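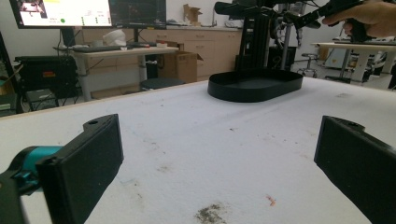 I have now spent 14 evenings of my one life on the question of which fingertip is better at picking up a tray, and I would like to report that I have an opinion.

Some background, for those who came here for the bread posts. Our group has two kinds of fingers to choose from for the handheld grippers. The Elleson pads are stiff, flat and boring. The Karora ones are soft, they give a bit when you squeeze, and everybody who touches them says "ooh." I said "ooh" too. Then I tried to lift a thin rim off a flat surface with them and said some other things.

The trouble with a tray is that it has almost nothing to hold. A cup has sides and a handle. A block is a block, God bless it. A tray has a low rim and a smug attitude, and to get it off the table you have to slip one finger under or pinch the rim at exactly the angle where it doesn't squirt away from you. With the stiff pads you feel the contact all the way up into your wrist. With the soft ones you feel something like shaking hands with a marshmallow, and then the tray is somewhere else.

Jurgita Mockus, who has better hands than I do, disagrees with all of this. She got the Karora tips to pinch the rim nine times in a row while I watched and sulked. Her trick is to come in low and close slowly, and mine is to come in fast and apologize. We argued about whether that makes the soft tips better or just makes Jurgita better, and I think we've agreed to keep arguing.

I should say that the soft tips did win at one thing, and that was the sponge. I don't know who put a sponge on the list. Anything can pick up a sponge.
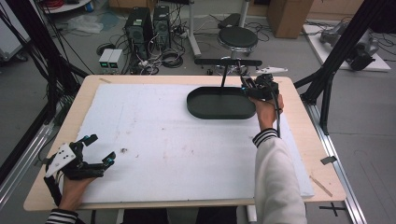 Latuheru Manipulation Club – Bench Notes and Complaints

Two hands is a whole separate problem. With one gripper I can twist my shoulder around and cheat. With one in each hand, I've got elbows, I've got cables, and I've got a marker plate on each gripper that would like to stay in view, please, at all times. The tracking only knows where my hand is if it can see the plate. My natural way of reaching for anything is apparently to hide the plate behind my own arm, so I've had to learn to reach like someone carrying two full soup bowls through a doorway.

Trygve Brekke keeps the log, and according to the log we had 1,345 tries as of last night. Of those, 250 got thrown out for lost tracking. I would love to blame the cameras, and for a while I did, loudly. Then Trygve sorted the bad ones by operator and turned the screen toward me without a word – a cruel man, and a good record keeper.

A few notes for anyone doing the same kind of thing:

Change the fingertips on both grippers at once. I ran half an evening with a stiff pair on the left and a soft pair on the right and the results are useless, though I did get very good at leaning.

Write down the closing force before you touch the knob. Then write it down again after. I have three pages that say "a bit tighter."

The Grollora controller has a smoothing setting that is on out of the box. It makes everything look lovely on the plot and puts a lag between your fingers and the gripper's, which I spent two nights blaming on the soft tips. Turn it off, then redo whatever you did. I did redo it. The marshmallow problem got smaller but it's still there.

Wipe the pads. They pick up fluff, and a fluffy pad slides on a shiny rim.

So, the opinion: stiff pads for rims, plates and anything thin, soft tips for whatever is round or squashy, and Jurgita for everything else. I'd put the stiff ones on by default and leave the others in the drawer until someone brings me a peach.

There's a third set on order, half stiff and half soft, with a kind of fingernail at the end. The fingernail is the part I'm excited about. They were supposed to come last month, and now the seller says July, so I'll be doing the stiff pads again with the forks and spoons in the meantime. Trygve has already made a new column in the log for "operator error." It has my initials at the top.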